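Progress report to the fund, October: Holow technical document library

Hello again, and thanks for the second payment, which came through in good time.

The big job this quarter was getting the old Grimer gearbox manuals out of their folders and into the library. We've now got 2,459 documents searchable by part number, and over 1,000 of those have a proper drawing attached (the rest are text only for the moment, sorry!). I'd hoped to have the Medve motor range in as well, but their drawings arrived in three different formats and I spent far too long converting the things.

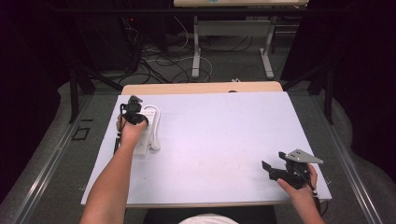 Hand-held grippers and a white power strip on the table.

Search is miles better than it was in spring. You can type half a part number and still get the right data sheet, and old numbers now point to whatever replaced them. We tried it on 16 maintenance fitters at Domik and they were very kind about it, though they all wanted bigger download buttons, so they've got bigger download buttons.

Still to do: 82 wiring diagrams need rescanning, and the German versions of the Grimer safety sheets haven't been checked at all. I'd also like to move a little of the travel money over to scanning, if you're happy with that – I've put the amounts on the budget sheet. Could you let me know before the next claim goes in?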